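Junho, quase meia-noite

O gato dorme em cima do relatório que eu devia ter entregado hoje, e não tenho coragem de o tirar de lá. Pesa pouco mais do que o próprio relatório. Em agosto tinha barriga de notário; agora tem ancas.

Fomos a Ekham outra vez, os dois no banco de trás do táxi, ele na transportadora e eu ao lado, a fazer-lhe conversa pela grade como quem visita um preso. Miou de Wundgate até à rotunda, no mesmo tom, com pausas para respirar. O taxista subiu o rádio. O gato subiu também. Chegámos todos cansados.

Na clínica Takács há uma balança no corredor, encostada à parede, e é lá que se decide o humor do resto da tarde. Perdeu peso outra vez. A veterinária tem aquele modo educado de escrever o número sem o dizer em voz alta, e eu tenho o modo menos educado de me debruçar sobre o balcão para o ler. Depois veio a palavra que eu já esperava: tiróide. Parece que é coisa corrente em gatos da idade dele, comem como estivadores e emagrecem como poetas. Eu que andava tão orgulhoso do apetite! Contei a toda a gente que o bicho rejuvenescera, que às cinco da manhã galopava no corredor como um cabrito. Galopava porque o coração não lhe dava sossego.

Tiraram-lhe sangue. Levaram-no para dentro, ouvi um único insulto do outro lado da porta, muito articulado, e devolveram-mo com uma pata rapada e o ar de quem vai escrever uma carta ao diretor. Na sala de espera estava um coelho enorme, cinzento, que assistiu a tudo com indiferença. Invejei-lhe o feitio e invejei ao dono a manta.

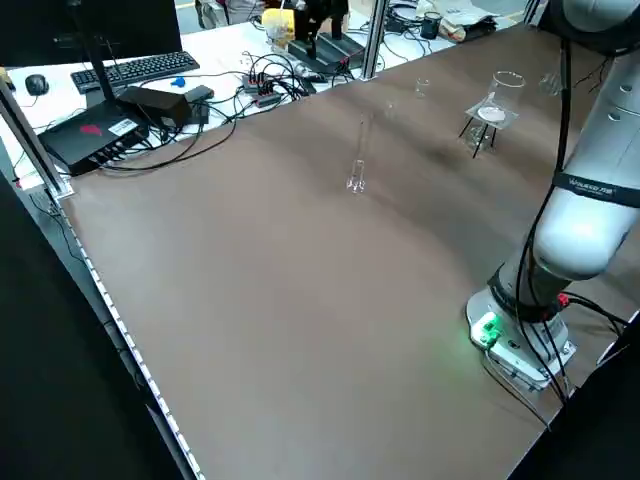
O resultado chega para a semana, de modo que até lá vivo na categoria do «provavelmente». Provavelmente comprimidos, duas vezes por dia, para sempre. A alternativa é uma ração especial, e nesse caso exclusiva, nem uma lasca de atum por fora, coisa que só se propõe a quem não conhece este gato. Há ainda um tratamento a sério, com internamento, num hospital longe daqui. Pedi o preço por curiosidade mórbida: 1,307. Ela escreveu-o assim mesmo, com vírgula à inglesa, e durante um segundo feliz julguei que fosse um euro e trinta.

A conta de hoje foi menos cómica. Paguei com o cartão e sem olhar, depois olhei no táxi.

Deram-me um saquinho de guloseimas Hirnalell para treinar o truque do comprimido: a pasta abre-se, esconde-se lá dentro a coisa e o animal engole tudo agradecido. Treinei esta noite, ainda sem comprimido, só com a pasta. Cheirou, olhou para mim, cobriu-a com areia imaginária e foi-se embora. Voltei a tentar com manteiga. Comeu a manteiga e deixou a pasta no tapete, lambida e intacta, como um osso de museu.

Tem mais de 18 anos, ninguém sabe quantos mais. Quando apareceu no quintal já era adulto e já tinha esta cara. Nunca me pareceu velho até hoje, em cima da mesa de inox, com as unhas todas de fora a procurar onde se agarrar. Agarrou-se à minha manga. Deixei-o estragar a camisola, que já não era grande coisa.

Às 805 páginas do romance que trago na mesa de cabeceira acrescentei hoje zero. Sentei-me com ele e fiquei a ver o flanco do gato subir e descer, depressa de mais, e a querer contar as respirações como ela me ensinou. Perdi-me duas vezes e à terceira ele abriu um olho, ofendido com a vigilância.

Para amanhã: comprar a comida húmida da marca que ele prefere, pôr a segunda tigela de água na cozinha, telefonar a perguntar se o comprimido se pode partir. E fazer outra cópia do relatório, porque a esta tem agora o canto roído e uma grande quantidade de pelo. Mudou de posição há pouco e pôs a pata rapada em cima do meu pulso. Escrevo com a outra mão, o que explica a letra.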